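Skip to content
Search Search for: Type and hit enter

Stop Buying Paper Towels (And Stop Feeling Smug About It)

by Angus Faulkner

Quick one this week. I have a train at 7 and a sink full of dishes, so forgive the state of it.

I want to talk about cleaning cloths. Yes, cloths. I've been putting this off because every time I bring it up at dinner somebody changes the subject to their kids.

My position: most households own the wrong cleaning stuff, too much of it, and they own it for emotional reasons. Paper towels because they feel sanitary. Sponges because mom had sponges. A drawer of old T-shirts because throwing out a T-shirt feels like a small funeral. And then under the sink, nine bottles of spray, each one for a surface. Glass. Granite. "Multi." What's the other stuff for then.

I did it too. In 2009 I moved into a two-room place in Sivthorpe and spent my first paycheck, pretty much, on cleaning products. Had a spray for the oven door. Not the oven. The door. Place was never clean, because I hated lugging it all out.

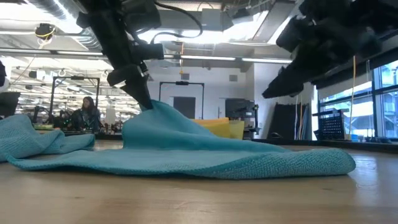 Microfiber got me out of that, slowly, and I still think it gets a bad rap from people who only ever bought the worst kind. Gas station kind. Thin, sheds, pushes crumbs around. A decent one has some body. Pinch a teal cloth like the one on the table there and pull, and it comes up in a proper peak with big smooth folds running off it, with a nubby looped texture you can see where it rolls over at the end. I want loops. Flat shiny cloths are for eyeglasses. And a stitched edge, please, the unstitched ones go to pieces on me in the wash and then there's blue fluff on every black sock I own.

So why doesn't everybody just buy ten good ones and quit? Because of marketing, partly, and because of guilt, mostly.

The guilt thing

Someone is going to tell me microfiber is plastic. It is plastic. It sheds tiny bits in the wash. I've read up, I'm not going to wave that off, and anybody who tells you there's a perfectly clean way to wipe up spaghetti sauce is selling something. Cotton takes water and land. Paper takes trees and a truck, every week, forever. Bamboo is mostly a nice picture on a label.

What I do: wash them less, wash them full load, cold, and keep them for years. That's it. Not a saint's answer. But I'm tired of the conversation where the person with the pack of 100 disposable wipes in the car tells me about my laundry.

And I'm especially tired of the swap-it-all crowd. You know the type of article. Throw out everything plastic in your kitchen and replace it with linen and brushes made from some tree. Buy a whole new set of things in order to consume less! My neighbor did this and the old stuff went to the curb in three bags. Perfectly good stuff. I took a dish rack.

The price thing

There's a store downtown, Gilchrist, that I used to like. Hardware up front, kitchen in the back, a guy who'd cut you a key while you waited. They did a refit in October and now there's a "care wall." The centerpiece is a Grundetti cleaning cabinet, steel, with hooks, and folded gray cloths that come with it. $899. I asked the guy if the cloths were different from the ones they used to sell in the bin by the register and he said they were "curated."

Eight hundred ninety-nine dollars. For a place to hang rags. I went home and hung mine on a nail.

I don't blame the store really. Selling a cloth that lasts four years is terrible business, you sell it once. Selling a cabinet with refills, a membership, a little tag that tells you when to reorder, now that's business. Elero does a subscription where new cloths show up every month whether you killed the last ones or not. A friend signed up for the free trial and she has a closet of them now. She gives them out like zucchini.

The folding thing

Okay this is where I lose people. I don't think you should fold them.

Every guide says fold in quarters, use a face, flip, use the next face, eight clean sides, very efficent. I tried it for a month. What happens is I'm standing there thinking about which side I'm on while the coffee spill runs under the toaster. Grab it in the middle. Bunch it. Wipe. It gets into the corners better bunched anyway, all that bulk squashing down into the gap behind the faucet. Look at the shape one makes when it's just gathered in a grip.
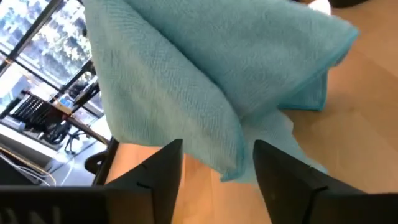
Where the rules come from

I have a theory and it's not a well researched one. I think cleaning advice gets written by people who like cleaning. They have a system and they enjoy the system. Good for them! But the rest of us are wiping a counter at 10 at night with one shoe on, and the advice is no use to us because it assumes we want to be there.

Same deal with cooking columns that start with "toast your own spices." Same with the exercise people. The person giving the advice has already gotten past the hard bit, which is starting. For them the only fun left is in the details, so the details are what you get, pages of it. Eight sides. Color codes for each room. A separate pail.

I'd like a column written by somebody who's bad at it. That's sort of what I'm trying to do. My whole method fits on an envelope: a pile of cloths within arm's reach, a spray bottle with water and a drop of dish soap, and a bucket the dirty ones get thrown in. No walking to get anything. If I have to open a cabinet I've already quit, I know myself.

Color coding I'll half allow. One color for the bathroom and you never, ever mix. Fine. Past that, you're running a hospital.

A word for paper

Before the mail starts. I keep one roll in the house. For bacon grease, for the cat's worse moments, for the thing I found behind the fridge last Wednesday which I won't go into. There are messes you don't want to meet again in the laundry. One roll lasts me months and I don't feel bad about it, and you shouldn't either.

What bugs me is the reflex. Six sheets to dry two hands. A sheet under a sandwich. I stayed at my brother's and he went through a roll in a weekend, drying lettuce mostly. He makes fun of my bucket.

Anyway. Buy a few decent cloths, loops, stitched edge, any color you can spot across a room. No fabric softener, it wrecks them, I ruined a whole batch that way and couldn't work out why the windows were streaky. Leave the pile out where guests can see it. If it bothers them they can wipe something.

Train. Gotta go.

3 comments

marnie_b
Agree on everything but the folding. Folded in quarters takes me zero thought now, it's just habit. Also your brother is right about lettuce.

Old Pete
$899??? I built mine out of a towel rail and it cost me lunch.

T. in the valley
We run a cafe and go through 400 of these a year. Grab and bunch, always. Never once saw anybody on a shift count sides. The softener tip is the real one, should of been at the top.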